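Magazine > Automation > Good Practice

News Features Reviews Workshop Subscribe

The Two-Page Rulebook I Wish Every Robot Lab Had

83 shares | 3 comments

I love a good rulebook, and the one Ondness uses for recording with hand-held grippers is a beauty. It runs two pages. Page one covers the tool, page two covers the room, and every line is short enough to read out loud before a session starts.

Take the rule on markers. The printed square has to be flat, clean and fully stuck down, and you check it each time you pick the gripper up, even if you only set it down to answer the phone. Cables get the same treatment: look where yours runs before you take a step (and look where your partner's runs, too!).
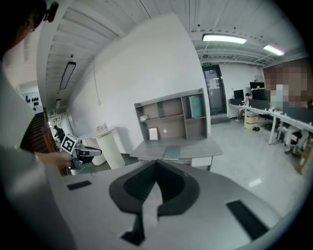

Then there's the naming rule, my favorite. Every recording gets its task name before anyone moves, written the same way by everybody. Biltier learned this the hard way, with 2,000 clips and a folder full of "test," "test2" and "test_new_final." Sorting them out ate up most of December.

Page two is all about people. Anyone who shares the office hears about a session ahead of time, and anyone can ask for a stretch to be blurred or thrown out, no questions asked. I think that's terrific, and it takes one sentence to write down.

Not everyone agrees on the details. Wumeck wants a fresh calibration every morning, while Todorova is happy with one on Thursday and another after any hard knock. I lean toward Wumeck. The check is quick, and a crooked marker can spoil a whole day's work before lunch.

Both shops do keep their rules taped up where the grippers charge, and I'd copy that tomorrow.

3 comments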